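Zuletzt aktualisiert: September

Sachstand Beschaffung Greifarbeitsplatz, Teilprojekt Sillham

Das Angebot von Fukiner liegt vor. Für Greiferfinger und Adapterplatte sind 2145 Euro angesetzt, für Ersatzteile bis zu 400 Euro. Vom Sachmittelansatz sind 67 Prozent gebunden. Die Planung der Zelle erfolgt weiter in der Simulation, Ablage auf gelochtem, gebogenem Blech.

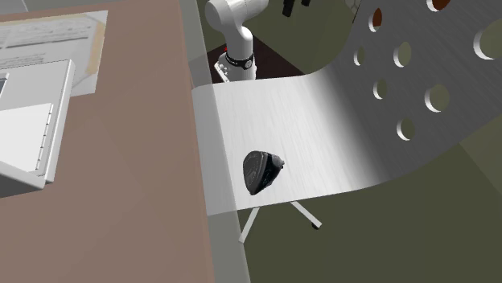 Offen bleibt die Lizenzverlängerung bei Tatarari. Die Bestellung der Finger wird nach Mittelfreigabe ausgelöst.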